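Taped Lines and Paper Rules: a Gallery

Horell asked me to spend a morning with its two-armed bench robots and write something about the new house rules for working near them. The rules run to 16 points on a single sheet. I have read a good many sheets like it, and most are written for the person who will be asked afterwards whether a sheet existed.

This one is better than most. It was drafted by Poonam Kandpal, who came over from Kiiskinen, and it uses plain verbs: stop, step back, ask. I still have doubts. Point 2 says that everyone in the room must know when the arms are live, then leaves it to whoever is running them to say so out loud. People forget to say things out loud, especially when they have said them forty times already.

Then there is the tape. Point 5 treats the marked area on a table as the place where hands and objects meet, and asks people to keep out of it while the arms are powered. Fine, as far as it goes. Tape tells a careful visitor where to stop. It does nothing for someone reaching over to grab a pen — and it says nothing to the robot at all.

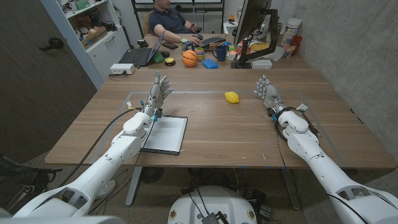

BEDOTHOLM, August

Two arms, one lemon, and a rectangle of pale blue tape on the table. The man at the desk beyond has a mouse and keyboard to hand. Point 9 wants a stop control within reach of the operator, and I would like it to say how far "reach" is.

Look at the cables, too. One loops back along the left arm and drops off the table edge, and more lie tangled on the carpet between the table legs. The sheet gives cables half a sentence: "kept tidy where practical". I have never met a cable that anyone thought it was practical to tidy.

Urho Salminen, who trains new starters at Flilport and has borrowed the sheet for his own benches, thinks I am being unfair. His view is that a short rule people remember beats a long one they skip. He may be right about that, but his own version keeps a 600 mm gap between the table and the nearest chair, written down as a number and checked with a tape measure. Horell's says "a sensible distance".

Kandpal tells me the wording on distance and cables will be looked at again in the next draft. I have asked for a copy.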